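**Do you take in mending by post?**
I do! Sepehr Ahmadpour here, one man and a very old Bakhtiari sewing machine. Pop your things in a bag with a note and I'll ring you.

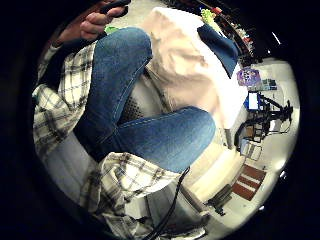 *Blue jeans with tan topstitching*

**What does a hem cost?**
£9 for jeans, £5 for a plain skirt (linings are extra, sorry).

**Can you patch flannel?**

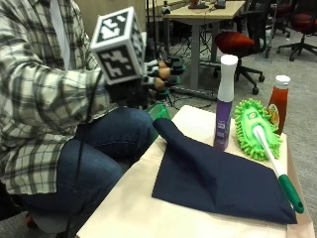

Flannel frays like mad, so I back every patch with soft cotton. Checks take me longer, and a shirt in cream, grey, black and green like that one needs its lines matched up. Allow 60 minutes of my time for an elbow.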